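I bought the Hayashi plates and cup because of Edith Zapata. She'd had hers since October and kept going on about them every time I ate lunch at her place, and I finally gave in and ordered the mixed set from Trument (39 dollars, plus shipping to Mustville, which stung a little). You don't get to pick your colors, by the way! Mine came with an oval plate in a see-through grey with a pinkish rim, a round one in pale green, and a light blue cup that's darker on the inside.

The oval one is my favorite by a mile. I thought I'd hate the shape, but it's so good for a sandwich with stuff next to it, and it fits on a crowded table where a round plate would be hanging off the side. I eat next to a monitor more often than I'd like to admit, so that matters to me. It's big enough to lay a ketchup bottle down on, too, which saves me a sticky ring on the white tabletop.
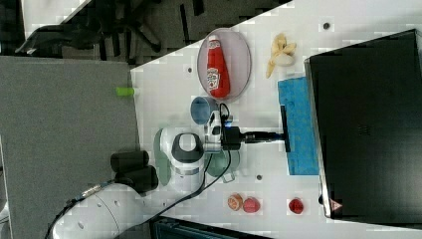
The green plate I'm less wild about. It's fine, it holds toast, but tomato sauce clings to it and I have to go over it twice with the sponge. The oval rinses clean in seconds, so I don't know what's going on there. Edith says hers are all the same and I'm scrubbing wrong (thanks, Edith).

Then there's the cup. Love the color, love how it feels in my hand, but I wish it held more. I get through my morning coffee in about four gulps and then I'm up again for a refill. Kaede Kaneko has the bigger Dolliria cup, and I keep eyeing it whenever I'm over there, though hers dribbles down the side when you pour from it and mine never has.

Would I buy the set again? Yes, mostly for the oval. If Trument sold that one by itself I'd get 2 more tomorrow and skip the rest. I wrote and asked them, and Kwadwo Zakaria in customer service wrote back the same afternoon to say it's sets only for now. Four stars from me, and I'd go up to five for a bigger cup.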